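What happens at the Ravance open day?
Tamara Jitaru
April 2023

Has anyone been to one of the open days at Ravance in Hastlow? I've booked 2 places for me and my son (he's nine and mad about robots) and the confirmation email says next to nothing. Will he be able to get near anything or is it all talks and slides? And is there parking? I'd rather not drag him round for a whole afternoon if he's going to be bored stiff.

Zuner402

We went to the February one and loved it! There's a short welcome talk, then they take you round in small groups and you stop at each bench while somebody explains the job. You stay behind a line but you're close enough to see everything, and they're happy to take daft questions - I asked plenty.

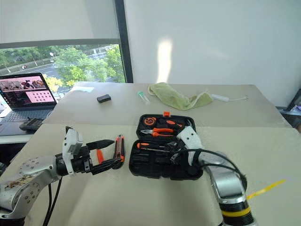 The tool case bench is the one I'd head for with a nine-year-old. It's two arms working over a table and it's much slower than you'd expect, so you get time to work out what they're up to. Mine was glued to the gripper holding the orange and black utility knife, with the case open next to it and the tape measure and pliers up in the lid. He's been tidying his own pencil case with kitchen tongs ever since. Go early if you can, it got packed after lunch and he had to go on my shoulders.

Parking is fine, there's a big car park round the back. Take snacks though, the café was only doing tea and biscuits when we were there.

ševčík_j

Agree with the above mostly. The talk went on a bit and the sound was poor at the back. Toilets are on the ground floor only. Don't know about parking, I got the bus.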